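3.2 What people did with the leftover minutes

I should say up front that I never planned to study waiting. The Clernevville interviews were supposed to be about how adults pick up a hobby again after years away from it, and I had a tidy list of questions that Shu-fen Lai and I had argued over for most of April. Then the transcripts came back, and people kept talking about the gaps – the kettle, the bus, the ten minutes before a kid's swim class lets out. So we went back and coded all 313 diary entries again, this time for when the hobby happened and how long it lasted.

The short sessions surprised me. Of those entries, 66 described something under 15 minutes long, and these were often the ones people wrote about with the most affection. One woman did a single row of knitting each night and called it "my row." Another man kept a puzzle going on the kitchen counter and put in a piece whenever he walked by (his wife, he said, was doing the same thing and not admitting it). 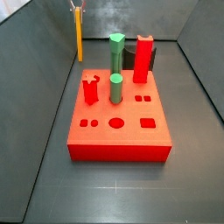
Figure 2. Shape-sorting puzzle with a red-orange foam base.

I don't want to make too much of this. Chaimae Bensaid read an early draft and pointed out that people who keep a diary for us are already the sort who notice small stretches of time, and she's right! We had no good way around that. Chak-lun Lam suggested comparing the diaries with the phone interviews, where nobody had to write anything down, and the short sessions did come up there too, just with less detail and a lot more laughing.

What I still can't sort out is whether the short sessions keep a hobby alive or just keep it from being thrown out. Man-lok Tai leans toward the first reading and I lean toward the second, and we go back to that disagreement in Section 4.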